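Hollport Parents and Makers Board > Home and Family > Small rooms

Topic: Moving to a smaller apartment, how to give a four-year-old a place of her own?

linden_steps
Posts: 41

Hello everybody. We will move in January from Erlow to Lanilholm, and the new apartment has 60 square meters for three people. Now we have 70, so on paper the difference is not big, but the rooms are divided in a different way. There is one bedroom, one very small room with no heating, and a living room with the kitchen in it. The small room was used by the last tenants for storage and I think we must do the same.

My question is about our daughter, who is four. Until now she had her own room. My husband says that she can sleep with us in the bedroom for two years and play in the living room, and that children do not need a room at this age. My mother says that every child needs a door she can close. I am somewhere between them and I sleep badly because of it.

What I would like to know is how you made a child's place inside a room that belongs to everybody. Did you use a shelf as a wall? A carpet? A curtain? And did the child respect it, or was everything on the sofa after one hour?

We will not bring all of her things. The play kitchen comes with us, this is already decided by the person concerned.
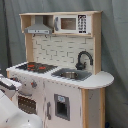 The living room has one long wall without windows and one short wall with the balcony door. The radiator is under the only window. I drew it on paper in many versions, and each time either the table or the child is in front of the balcony door. If somebody lived in one of these Lanilholm apartments from the sixties, please tell me where you put your dining table.

Thank you in advance, and excuse my long text.

Hagedorn_Nord
Posts: 902

We lived in exactly such an apartment for three years. Table against the long wall, one long side touching it. You pull it out when guests come. All other solutions we tried ended with bruises on the hip.

About the child I agree with your husband. Ours slept in our room until he started school and nothing bad came from it. The money for shelves and curtains you can save for later.

pocketlamp
Posts: 118

I disagree a little with the answer above. Maybe the sleeping is not important, but the place for playing is. When our twins had only "the living room," they had all of it and none of it, and every evening we had a fight about cleaning up. Then I put a low bookcase with its back to the sofa, and behind it was theirs. The rule was simple: behind the bookcase I do not clean and I do not complain. In front of the bookcase everything must be gone at dinner.

It was not perfect. But the fights went from every day to maybe once in a week.

linden_steps
Posts: 42

Thank you both. Pocketlamp, how high was the bookcase? I am afraid that it takes the light. And did you fix it to the floor? Our daughter climbs.

pocketlamp
Posts: 119

It came up to my hip. We did not fix it to the floor because the landlord did not permit it. We used a very heavy one, and the heaviest books were at the bottom. But my children were not climbers. With a climber I would not do it like this, I would put the furniture at the wall and screw it there. Please ask the landlord about wall screws before you move in and get the answer on paper.

Roswitha Vogler
Posts: 2317

I have now read everything and I want to add some thoughts, because I lived in small apartments all my life and raised three children in them.

First, do not decide before you have lived there for some weeks. On a drawing you do not see where the sun comes in at four in the afternoon, and you do not hear which wall has the loud neighbor. We planned our whole apartment in Hagedorn on paper and after one month we moved every single piece.

Second, a child's place needs a back more than it needs a door. A child likes to sit with something behind her and to look into the room. For this reason I would always begin with a corner. Two walls are already built and they cost nothing.
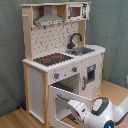
Third, the question of the light. In a corner it is often dark, and a dark corner will stay empty however nice you make it. We bought a small lamp with a warm bulb and fixed it high, where small hands cannot reach. Also think about the angle of the biggest piece. A play kitchen can be placed like the one here, turned a little so the front looks out into the room, and not pushed flat against one wall. You lose some floor behind it, but the child can talk to you when she is cooking. Mine wanted to be seen all the time, at least until they were six.

Fourth, I do not agree that you can wait with everything until school. Children notice who has a place in the house and who is a guest. It can be very small. My youngest had 13 months under a staircase and she still speaks about it with love.

Hagedorn_Nord
Posts: 903

With respect, Roswitha, turning furniture in a corner is a luxury. In 60 square meters I want each centimeter. What falls into this triangle behind will stay there until you move out. I speak from experience with a television cabinet.

Roswitha Vogler
Posts: 2318

Then put the folded drying rack in the triangle. Ours lived there for years and it was the best storage in the apartment.

quietkettle
Posts: 13

I read here mostly without writing, but this one I know. Please look at the small room again before you make it storage. You say it has no heating. Is it really cold, or is there only no radiator? In our building the small rooms are between two warm rooms, and with the door open they are fine even in winter. We put the clothes in there and also our own bed (yes, the parents!), and the child got the bedroom. People find it strange but we only sleep in there, and for sleeping I like it cool.

linden_steps
Posts: 43

Quietkettle, I did not think of this at all. The room has one outside wall, so I believe it is cold, but I will ask the tenants who are still inside. A bed of 140 would fit if the door opens to the outside. At the moment it opens to the inside. My husband has read your message and he laughed, and then he went to look for the measuring tape.

pocketlamp
Posts: 120

With an outside wall be careful about mold. Do not put the bed directly at this wall, leave a hand of space for the air. And no clothes there in any case. We lost two winter coats like this.

Hagedorn_Nord
Posts: 904

You can often change the side on which the door opens, but in these buildings the frames are steel and it is a big job. It is easier to take the door off, keep it in the basement and hang a curtain.

linden_steps
Posts: 44

A short report, because you were all so kind. The tenants say the small room is cold in the morning but dry, and they never had mold. The landlord permits screws in the walls if we fill the holes when we leave, and he wrote this in an email.

So for now the plan is like this: the table at the long wall as Hagedorn_Nord said, the play corner at the end of the same wall, away from the balcony door, with one low shelf screwed to the wall. The bedroom we will share until spring. After that we will try one week in the small room with a mattress on a slatted base, and see who is freezing first.

My mother does not agree with the curtain. She has offered to pay for a door.

Roswitha Vogler
Posts: 2319

Take the money and buy the lamp. And please write again in spring, I want to know about the mattress.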